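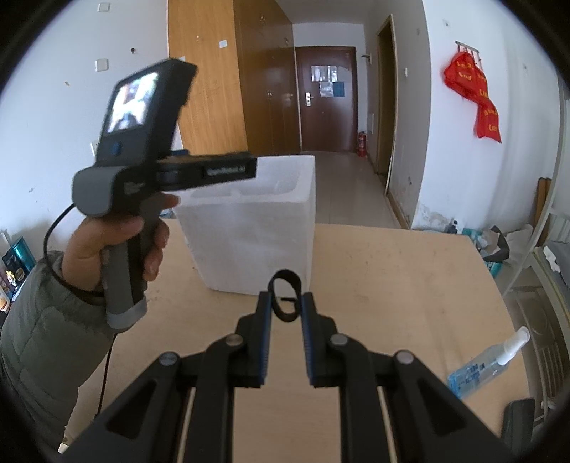 TEVOTHOLM, December - Drarnow is moving strap packing at its Tevotholm site over to automation. First line to change: Wenum, 1417 straps a shift.

Packers stay on. All 89 of them. Part of the week on hand-held grippers, recording the small jobs the arms will learn from, loops, boxes, bottles. Rest of the week on checks and repacks. Same pay, shorter standing time, 10 minute break every hour on the grippers.

"My wrists were done by noon most days," said Mal-soon Kwon, line lead. "Now I show teh job and somebody asks me how I do it. Thats new."

Seol, the software partner, has 3923 recordings in so far. Second line to follow, date not set.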